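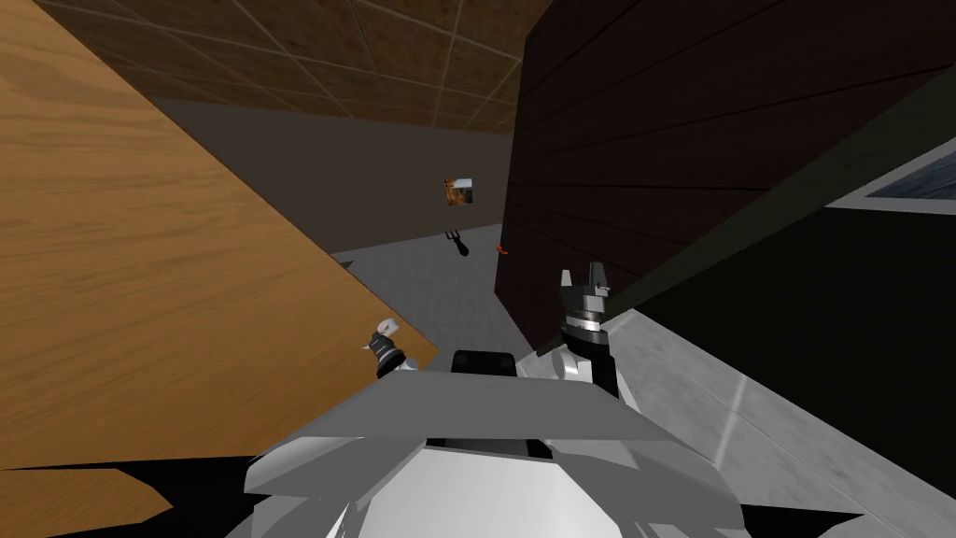

Is the Bamodberg series worth finishing if book two lost me?

Posted in Fantasy & Romance Reads

I picked up the first Bamodberg book in July because every list I follow kept pushing it. Exiled duchess, cursed mountain court, a rival who may or may not have poisoned her brother. Fine, I liked it. Not as much as the lists did, but I stayed up for the last 148 pages, so it did its job.

Book two is another matter. The duchess and the rival spend 14 chapters not speaking to each other over a letter that either of them could have opened. The war that was supposed to start at the end of book one is still being discussed over dinner. I'm told book three "fixes everything," but I was told book two was the best one, so you can see my problem. Does it really pick up, or are people just attached by now? No spoilers about the brother please.

Posted by Duda

Adirex

Depends what you mean by fixes. The letter gets opened in chapter 3 of the last book and the fallout is good, I'll give it that. The war finally happens too. What doesn't change is the dinner scenes. If you found those slow, there are plenty more, and one of them runs long enough that I put the book down and did my dishes.

I'd be careful with the reviews. A lot of the five-star ones went up before the book was out, and they all quote the same line from the blurb. Sort by the three-star reviews and you get people who read it. Most of them say the romance pays off and the politics never make sense, and I agree with both. Why would a mountain court with no farmland close its only road in the fall? The book doesn't seem to have wondered.

If you read for the couple, get it from the library. If you read for the plot, I'd stop where you are and ask someone to tell you about the brother.

Drodonon

best series ever, just read it!! book two is slow on purpose, it's a slow burn. you have to trust the author

Duda

Thanks, both. I have heard "slow on purpose" about a lot of books that were just slow, so I'm going with the library. There are some 1000 holds ahead of me on the ebook, but the paper copy is sitting on the shelf at my branch, and I'm not sure what to make of that. Adirex, does the duchess at least get her own chapters back? Having the rival narrate half of book two did not help.

Adirex

She gets most of them. He still has the prologue and the one with the boat.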